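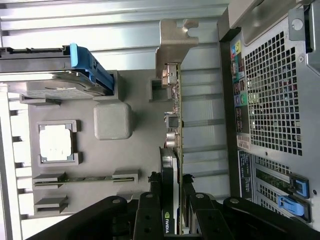 I went past the old post office again last week, the one on the corner opposite the bakery, and the fence was still up. Same orange mesh, same sign from the council saying works would start in autumn. It didn't say which autumn.

If you're new to town you might not know it was ever a post office. The mail moved out to the plaza in 2000 and since then it's been a craft shop, a tax agent, a craft shop again and then nothing. Now it's meant to become Postside, which is the name somebody came up with for the youth and learning centre that's supposed to go in there. I don't love the name. My daughter says it sounds like a footy position. But I do love the idea, and I've been grumbling about it to anyone who'll stand still long enough, so I thought I might as well grumble in print.

My beef is with the latest plan. For those who haven't sat through it (it's a long PDF and the good bits are near the back), the council wants to keep the front of the building, the bit with the arch and the clock, and knock down everything behind it. The sorting room goes, the loading dock goes, and so does the little residence where the postmaster's family used to live. In their place we get what the drawings call a flexible learning hub. As far as I can work out, that's a big room with a sliding wall in it.

Now I'm no architect. I drove a school bus for a good part of my life and the only thing I've ever designed is a chook shed, and the chooks weren't keen. But I've been in that sorting room, and it's a beauty! High windows all down the south side, a timber floor you could hold a dance on, and it stays cool even in February. Why you'd flatten one big room so you can build another big room is beyond me.

I did ask. I rang the council and got put through to a very patient young bloke who said the consultants, Hämäläinen, had found the back section "did not meet contemporary requirements". I said which ones. He said he'd get back to me, and to be fair to him he did, with a two-page letter that mentioned ramps, toilets and wiring. Well, righto. Put in a ramp. Put in some toilets! We managed it at the hall and the hall's older.

Kazimiera Borkowska, who taught half this town to read (me included, and I was a hard case), put it better than I can at the public meeting. She said kids who've had a rough trot at school don't need another building that looks like a dentist's. A few people laughed but I thought she was dead right. The kids this place is meant for are the ones who've stopped turning up at the high school. Some of them used to be on my bus, and then they weren't. If you want them to walk through a door, I reckon it helps if there's something on the other side that feels like it's been there a while and isn't going anywhere.

I should give the other side a go, because there is one. Yaroslav Zakharchenko runs the homework club out of the library and he told me, pretty bluntly, that he doesn't care what they knock down as long as they open the doors. He's got 9 kids squeezed in around 2 tables and he's been promised a proper space for longer than he's had the job. Every time someone like me writes something like this, he said, it's another few months. That stung a bit. I went home and thought about not writing it.

But I don't think it's the likes of me holding things up. The money was there in November and it's still there now. What's missing is anyone willing to say yes to the cheaper job. Fixing an old roof doesn't get you a ribbon and a new hub does, and I'm sorry if that sounds sour.

And we've been here before, haven't we? When they pulled down Ila, the old nurses' home up the hill, we were told something marvellous was coming. There was a model of it in the foyer at the shire offices with tiny trees. What we've got up there is a car park, and a lumpy one, and the model's gone too. I had my tonsils out next door to Ila and I remember the nurses waving from the verandah. You can't wave from a car park. Well, you can, but you look like you've lost your Corolla.

So my request to the councillors is a small one. Before you vote, go and stand in the sorting room in the middle of the afternoon with the lights off. Take Yaroslav with you and let him tell you where he'd put his tables. If you still want to knock it down after that, I'll come along to the opening and eat a sausage roll with the rest of you, and I'll only complain on the way home.

Submissions close at five on the last working day of the month. The form's at the front counter and you don't need to fill in the second page.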